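Subject: Re: [handheld-manip] Jaw closes by itself on the Wekero pair: fixed in the new firmware?
From: Hye-jin Ban
To: handheld-manip list

I'm going to disagree with most of this, sorry Chae-won. We have the same pair, we do the same drawer work with them, and I don't believe the firmware is what you fixed.

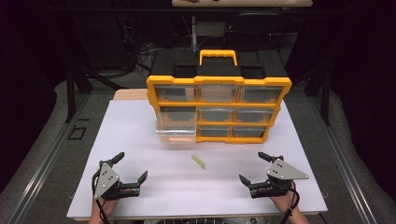

Quoting the whole message, as the archive has been dropping attachments and half the thread along with them.

> From: Chae-won Nam
>
> Hi all,
>
> A short report for anyone recording with the handheld grippers on the
> drawer-and-stick task. Since spring we had been seeing the left jaw close
> without the operator touching the trigger, usually while a drawer was
> being pulled. Twice it caught somebody's fingertip. No injury beyond a
> red mark, but people had started holding the left one in a funny way to
> keep clear of it, and you can see that in the recordings.
>
> Kirnus support told us it was a known debounce problem in the trigger
> code and sent a new build. We flashed both grippers, left and right, and
> ran 1,000 open/close cycles on the bench with no unwanted closing. We
> consider this resolved and are back to normal sessions.
>
> If you are on the old build I would recommend updating before you collect
> anything else. The Tirar log viewer reads the new files without changes.
>
> Chae-won

Where to start.

The bench test. You clamped the grippers and cycled them. By your own account the fault turns up while somebody is pulling a drawer, so the hand is moving, the wrist is turned in, and the cable is being dragged across the front edge of the table or around the operator's forearm. None of that happens in a clamp. A thousand clean cycles in a condition where the fault was never reported tells me that the fault isn't in that condition. We knew that already.

The word "known." Known to whom? I asked Kirnus for the change notes on that build and got 2 lines, one about startup time and one that says "trigger improvements." If there was a debounce bug serious enough to close a jaw on a person's finger, I'd expect it to be written down somewhere, with the affected builds listed. I asked again and was told to update. Maybe there is a bug and they are bad at notes. That's possible. But I'm not going to tell the people in my group that their hands are safe on the strength of "improvements."

Why the left one? Both grippers run the same code. If debounce were the cause I'd want to see it on both sides, and your report only mentions the left. Ours has also only ever been the left. What does differ is how the cables get pulled. The organizer's bottom left drawer is the one that gets opened most in our version of the task, and the operator reaches across and in for it, so the cable bends hard where it goes into the body.

So before flashing anything I did the boring thing. Old build, power on, nobody's finger near the trigger, and I bent the left cable by hand close to the body while a colleague watched the trigger value in Tirar. It jumped to full on the third bend. Jaw shut. Then I swapped the two cables over and the fault moved to the right gripper. I repeated the swap the next morning and got the same result. After that I put your new build on and bent the same bad cable again, and it took longer, but the jaw still closed.

That last part is what worries me. If the new build filters the trigger signal more heavily, it will hide short dropouts from a cracked wire and let the long ones through. You would get fewer events, everyone would relax, and people would go back to putting their fingers between the jaws to free a stuck stick. I would rather have a fault that shows up 3 times in a session than one that shows up once in a month when everybody has forgotten about it.

I may have one bad cable and you may have something else entirely. I can't tell from here, and from what you posted, neither can you. So could you please:

1. Swap left and right cables and say which side it follows.
2. Bend each cable where it enters the body with the log running, jaws empty, fingers out of the way.
3. Post the raw trigger trace from one of the two fingertip events, if you kept it. The smoothed one is no use for this.

Please also don't call it resolved in the shared notes yet. Son's group reads those and plans to start on the same task, and they will copy whatever procedure they find there. I've put a line in saying the cause is open and that the operator should cut power before touching anything between the fingers. If you want to reword it, fine, but please leave the power part in.

A separate complaint, to Wekero, if anyone from there still reads this list: a broken trigger wire should make the jaw stay where it is or open. On these it reads as a full squeeze. I don't care how good the cables are, somebody chose that, and no firmware update I've been offered changes it. I've asked for the wiring diagram and was told it's available to integrators. I don't know what that makes the rest of us.

About the data. We are keeping the old sessions but marking every one where the trigger value goes from zero to full within a single sample. A finger can't do that. I'd suggest the same for yours, including the ones recorded after the update, and I'd look at those first. If you find none I'll say so here and withdraw most of the above.

I have the script for the marking. It's ugly and assumes our folder names, but anyone who wants it can write to me off list.

Hye-jin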